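Small rooms, strong colors

Paint is back. Not the polite kind. Rust, plum, mustard, the shades your aunt had and your mother painted over.

Yiğit Dursun has been mixing color for other people's walls for 18 years, the last few out of a narrow shop called Ostel. Opens at 7 a.m., usually a line by 8. Most customers want the same thing, he says. They rent, the place is small, they're sick of white.

"They come in asking for a sample pot and they're scared of it," Dursun says. "One little pot. I tell them, go paint the whole corner."
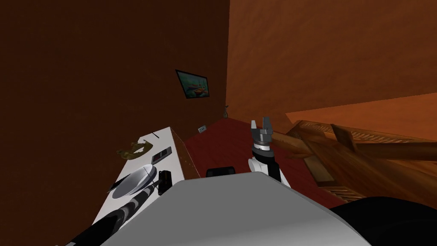
Corners are his big thing. A color on one wall is an accent, and he hates accents. Two colors meeting is a room. Dark brown against orange, say, with a dark red carpet underneath, which sounds like a headache on paper. Then keep the counter white so there's some place for the eye to sit down. One small picture in a black frame, hung on the darker side. Stop there. He'd take the picture down too, probly.

His rules change depending on the hour. Always test in the evening, with the lamps on. Never buy the shade you liked on a screen. Two coats, then a third if you're using red, and don't let anybody talk you out of the third.

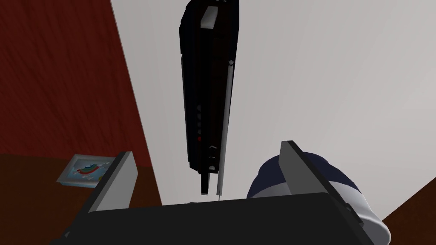
Doğukan Sezer did not listen. He redid his kitchen in May, one coat of a brick red named Seline, and lived with the streaks for 3 weeks before going back. Second trip, 20 more dollars, a better roller. "I was cheap about it," he says. Now it's the room his friends end up in.

Not everyone's sold. Landlords, mainly. Sezer's lease says he has to put it back to white when he goes, and red takes a lot of primer to bury. He has it written on the fridge so he doesnt forget.
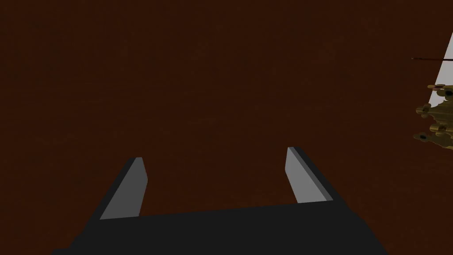
Dursun keeps his recipes in a card box, 964 of them, handwritten. Some are named for streets, some for customers. Özkan is a green. Trundance is a murky purple he made by mistake and has sold more of than anything else this year. He won't change the name. Won't write down the formula twice, either.

Sample pots are kept by the door. Bring a lid, he's always short of lids.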